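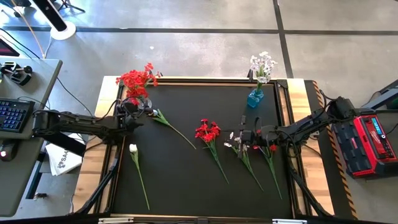
3.2 Conditioning Cut and Artificial Stems

Applies to the Putel tabletop vase, all sizes.

1. Rinse the vase with lukewarm water and a drop of dish soap. Do not use scouring pads on colored glass.

2. For fresh stems, fill the vase two-thirds full and stir in one sachet of Eko flower food.

3. Cut each fresh stem at an angle, 3 cm from the end. Remove any leaves below the water line.

4. For artificial stems, leave the vase dry. Bend the wire core by hand - do not cut it with flower scissors. Use side cutters.

5. Place the tallest stem first, then work outward. Turn the vase a quarter turn after each stem.

Note: Keep fresh arrangements below 22 °C. Change the water every Monday and Thursday and trim the stems again each time.

Note: Dust fabric petals with a soft brush or a hair dryer on the cool setting. Printed colors may fade in direct sun.

CAUTION: Do not mix fresh and artificial stems in the same water. Wire cores rust and can stain the glass.

CAUTION: Thin-walled glass can crack if filled with hot water.

For narrow-neck models, go to section 3.3.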